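Teaching two arms to handle a strap: a visit with Viola Benedetti
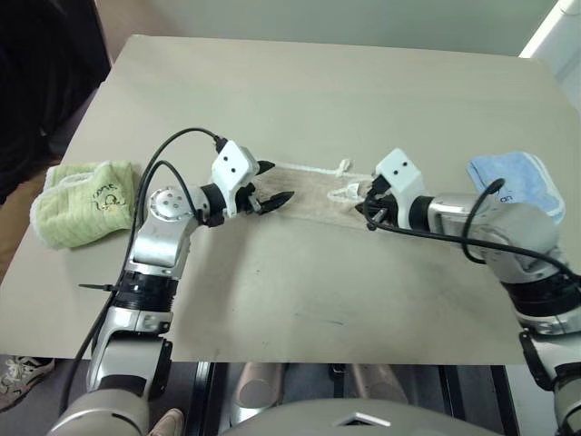

The two arms at Flustumo with a fabric strap between their grippers. Folded towels sit on either side of the table.

Viola Benedetti gets to the Flustumo workroom before eight, and by the time I showed up she had already saved six good runs and thrown out two. She was delighted with both numbers. "The ones you throw out teach you what you were being sloppy about," she said, and pulled over a stool so I could watch the next one.

Her job is to steer the pair of arms through small household chores while every joint angle and camera view is recorded. The recordings go to Henryk Rutkowska, who trains the model two floors up. At the moment the chores are all cloth. Towels came first, and straps started in the spring.

I asked why a strap, of all things.

"Oh, straps are wonderful!" she said. "A towel forgives you. You grab a corner a bit off and it still folds. With a strap you've got this skinny thing that twists, and both hands have to agree about it. One has to hold while the other goes in. When I'm driving I don't even think about that, my hands just do it, and then I play it back and there are all these tiny decisions in there."

The set stands at 1,045 runs, of which 172 are straps. Benedetti would like those numbers a lot closer together by September. She changes the starting position every time, a little crooked, a little wrinkled, nearer one arm or the other, and keeps a paper notebook of the ones she has tried. Early on she laid everything out straight, and the model learned to expect it.

"It was so good at my neat table," she said, laughing. "Then Henryk came down and tossed a towel on there like a normal person, and it had no idea."

Rutkowska joined us after lunch and remembered the towel too. What he wants most from her is recoveries. "If Viola misses a grab, I ask her to keep going and fix it," he said. "A perfect run shows the model one path. A run with a fumble in the middle shows it how to get back, and I'd trade three of the perfect ones for that."

She has started missing on purpose, which she says is much harder than it sounds. "You have to miss the way you'd really miss. I practice!"

Next on her list are drawstring bags and then shoelaces, which she has wanted to try since her first week.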